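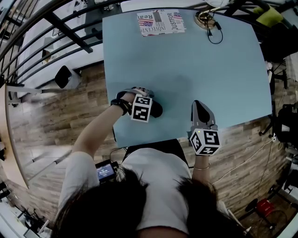

How do you tell an original release of an action figure from a later reissue?
Check the date stamp first, then the joints, then the paint. The date stamp alone is not enough, as many reissues were made from the old molds and kept the old year.

Identifying Reissues in the Granavero Space Line
Student project report
Heiðrún Laxdal and Eleni Ivanov
Project advisor: Consuelo Quezada

Background
Granavero was a line of small space figures sold in toy stores and by mail order. The molds were later sold to Ketilsson, which put the same characters out again on new cards. Collectors pay more for the first version, and loose figures are often listed under the wrong one. We wanted to find out which marks a buyer can trust when the card is gone.

Materials
Most of the figures came from the collection of Auður Ragnarsson, who bought many of them new and kept her order slips. The rest came from the Hitdale toy fair in August. We looked at 363 loose figures. Repainted figures and figures with replaced arms were left out - we found more of these than we expected, mainly among the villains.

Method
Each figure was checked for six features: date stamp, country mark, knee joint, waist screw, paint on the belt, and color of the plastic under the foot. One of us filled in the sheet and the other checked it later without seeing the first answers. Where we disagreed, Elínborg Steinarsdóttir looked at the figure and decided. Figures with an order slip were used as known originals, and figures pulled from sealed Ketilsson cards were used as known reissues.

Results
The knee joint was the best single mark. Known originals have a metal pin that shows on both sides of the knee. Known reissues have a plastic pin that shows on the outside only. The only exception was the Moon Pilot, which has a plastic pin in both versions.

The country mark was second best, but it is shallow and wears off on figures that were played with. Belt paint was useful on the officers and no use at all on the robots, which have no belt.

Foot color did not work. We had read on collector boards that reissues have a darker gray under the foot, but we found both shades in both groups. Sun fading may explain part of it.

The waist screw can be changed with a small screwdriver, so we would only use it together with something else.

Problems
We had almost 100 villains but very few vehicle drivers, so what we say about the drivers is weak. The Cleronside mail-away figure was missing completely. We found one for sale, but the seller would not send a picture of the knees.

Further work
The accessories still need the same check. Helmets and backpacks get swapped between figures all the time, and our sheet has no line for them. Auður has offered us a box of loose helmets to start with.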